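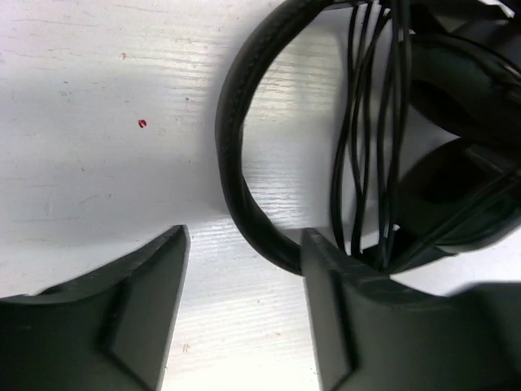
From: Droradari workshop list
Date: 14 Feb 2022
Subject: Re: White paint on the long bench, second coat or not?

Replying on the list so it ends up in the archive.

> We have had the white on the new bench top since before the holidays
> and I can still see the grain through it in places. Fine lines, all
> running the same way. There are also small scratches and bits of dirt
> that don't come off with a dry cloth. Is this a bad paint job, or is
> it what you get with painted wood? I have most of a can of the Pilero
> satin left and could put on another coat, but I don't want to do it
> twice. The Akotlow people have theirs in white as well and I wonder
> what they did.

Grain lines like that are normal on a softwood top with one or two coats. The paint sinks between the harder bands as it dries and the lines stay. A third coat won't hide them unless you fill first. If you want it flat you need a grain filler or a heavy primer, then sand, then paint. I did the small shelf that way and left the bench alone, and I don't think anyone using the bench is worse off.

For the dirt, try a damp cloth with a drop of dish soap before anything else. Wipe along the grain. What looks like a brown speck in the paint is sometimes only sitting on top of it, and sometimes it's a bit of sawdust that got painted in. The second kind has to be sanded out. Don't pick at it with a blade - I did that on mine and got a chip down to bare wood.

Colored specks are a different matter. Red marker will bleed up through water-based white no matter how many coats go over it. If you have any of that, put a dab of shellac primer on the spot and let it dry before the paint.

If you do go for another coat:

Wash and let it dry overnight.
Sand lightly with 220, along the grain.
Vacuum, then wipe again.
Thin coat with a foam roller. The brush leaves its own lines and you will think they are grain.
Keep things off it for 5 days. It feels dry long before that, but anything heavy will stick and pull.

Check it with a lamp held low from one side. Overhead light hides most scratches, and then you see them all in the morning.

I don't know what Akotlow used. Somebody on the Abdel Hamid street side may still have the can. I'm away until March, so please post here if you find out.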